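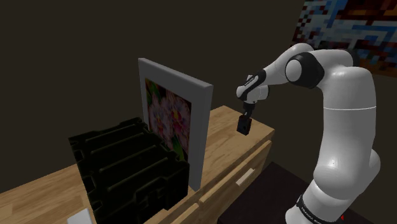

A Franka arm and its virtual sideboard, on the simulator at the Evaden open day

Tuesday, March 1, 2022

I've finally been to Evaden! Regular readers will know I've been banging on about it since October, when they cancelled the last open day two days out and I'd already booked the train. Well, they ran it again, I took a day's leave, and I got myself out to Dengate with a thermos, a muesli bar and far too many questions.

First thing: parking is a nightmare, so if you're going to the next one, catch the 132 from the station and save yourself the grief. It drops you at the servo and you walk up the hill past the tile place. I got there twenty minutes early and there was already a queue out the door, mostly uni students and a few dads with kids in tow.

They split us into groups and ours went to the simulation room first. I'll admit I was a bit disappointed, because I wanted real arms and real noise, and what we got was a row of big monitors and a lot of desk chairs. But it ended up being the part I've talked about most since. The bit of work they had running was a household job: an arm, a wooden cabinet with drawers, and a few bits and pieces sitting on top of it. There was a chunky dark case with a ridged lid, and next to that a framed picture of pink flowers that I would quite happily hang in my hallway. My nan had a sideboard with wood that colour. Somebody has also given the room a huge blocky pixel artwork on the wall, all blues and rusty reds, and I spent longer than I should have trying to work out what it was meant to be. No luck.

What surprised me was how fussy it all is. I'd assumed you'd build the one room, let the arm practise in it and call it done. Our guide said they had 800 variations of the cabinet job lined up for that week alone, with the furniture turned a different way, other things on top, another colour on the wall, and so on. The idea is that the arm doesn't get hung up on one particular cabinet in one particular spot. Makes sense when you think about how different everyone's lounge room is. (Mine would break it. There's a cat on every flat surface.)

I asked the obvious one, which was what happens if it belts the picture frame, and the answer was that you hit reset and have another go. Cheap lesson! A lad behind me asked whether the virtual wood was slippery and that set off a ten-minute conversation about friction that I followed for maybe the first 2 minutes. Everyone else was nodding, so I nodded too.

We all got a turn at the Beneš station after that. Beneš is their in-house control program, and they'd set up a cut-down version for visitors, with a handheld controller and an arm on the screen. You had 5 goes to get the gripper down to a marked spot on the cabinet top without touching anything else. I was hopeless. My first go went straight through where the wall should've been, and on the third I got properly close and then sneezed. A girl of maybe ten did it on her second attempt and looked at me with real pity.

The thing I kept getting wrong was the elbow. You're so busy watching the gripper that you forget there's all that arm behind it, swinging about up near the artwork, and by the time you remember, you've folded it into some position it can't get out of. I've reversed trailers for years and I still couldn't get my head around it.

Lunch was a sausage in bread out the back, gold coin donation, onions extra good. Then the Dresham hall, where they keep the physical machines, and yes, it was loud and I loved it – but my phone was down to nothing by then, so you'll have to take my word for it. I'll do a separate post on Dresham once I've found my notes, which I'm fairly sure are in the pocket of the jacket I left on the bus. I've rung the depot.

If anyone else was there, did your group get the drawer demo? Ours ran out of time and I'm still a bit dirty about it. Leave a comment, and if you know what that pixel artwork is, please put me out of my misery.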